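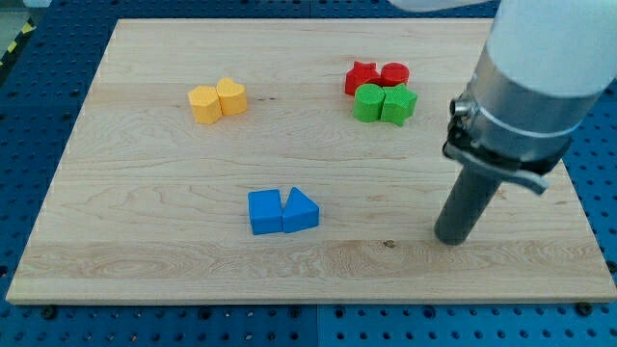 Handout 4: Notes for the visit to the Dikon demonstration hall

Course: Introduction to Automation, second part
Prepared by Seung-woo Ban

Please read these notes before the visit on January 24, 2025, and bring them with you on paper. Phones stay in the lockers, so you can not read them from the screen. The group has 20 places and all of them are taken. If you are not able to come, write to me early and I will give your place to a student from the waiting list.

1. What you will see

The hall has 11 stations. We will stop at only two of them, because a long stop teaches more than a short walk past everything. The first is the block sorting station, and the second is the packing line from Nasemer, which we discussed in Handout 3.

At the sorting station a single robot arm works above a wooden board. The board lies on a blue pegboard table, and on it are small painted blocks in yellow, red, green and blue. The blocks have simple shapes: star, cylinder, heart, cube and some others. The tool hangs straight down from the wrist of the arm and comes very close to the wood.

The station looks like a children's game, and visitors often smile at it. Please look longer. Almost every question from our first five lectures can be asked at this table.

2. Color and shape are separate questions

When the blocks stand together by color, a person says at once "they are sorted". But the same blocks could also be sorted by shape. There is a red star and a green star, and there is a red cylinder and a green cylinder. If the instruction is "put the same things together", both answers are correct. The machine must be told which one we want.

Write down for yourself one instruction which has only one correct result, and one which has two or more. We will compare them in the next seminar.

3. Blocks that touch

In Lecture 2 we spoke about finding the border of an object. It is easy when the object stands alone on a plain surface. It is harder when two blocks of the same color are pressed side by side, as with the blue cube and the blue triangle. A program that looks only for blue areas may report one large object with a strange outline.

Consider also these points:

– The shadow of a block falls on the wood. Should the program treat it as part of the block?
– The wood has dark lines in the grain and a small dark mark. Would your program from Exercise 2 ignore them?
– A block in the front can hide a part of the block behind it. What does the program know about the hidden part?

4. The tool and the height

The board adds its own thickness to the table. If the height is measured from the pegboard and the board is then exchanged for a thicker one, every movement downward is wrong by the same amount. This is a constant error, and you should be able to explain why it is easier to correct than a random one. Ask our host how the height is checked after a change of board.

Our host will be Jacobus Mokgethi. He has worked with students before and he likes exact questions. "How does it work?" is too wide. "What happens if two blocks touch?" is a good question.

5. Rules in the hall

Stay outside the yellow and black tape on the floor, also when the arm is standing still. An arm that does not move may be waiting for its next command. Do not lean over the table, and do not put bags on it. Long scarves must be taken off.

6. After the visit

Write a report of two pages. Choose one station only. Describe one task, the information the machine needs for it, and one situation in which you think the task would fail. A drawing by hand is welcome – it does not have to be beautiful, but the parts must have names.

Reports go in the box outside room 106. I will return them in March with comments. The text by Palacios from the reading list is useful for section 3, mainly the first chapter.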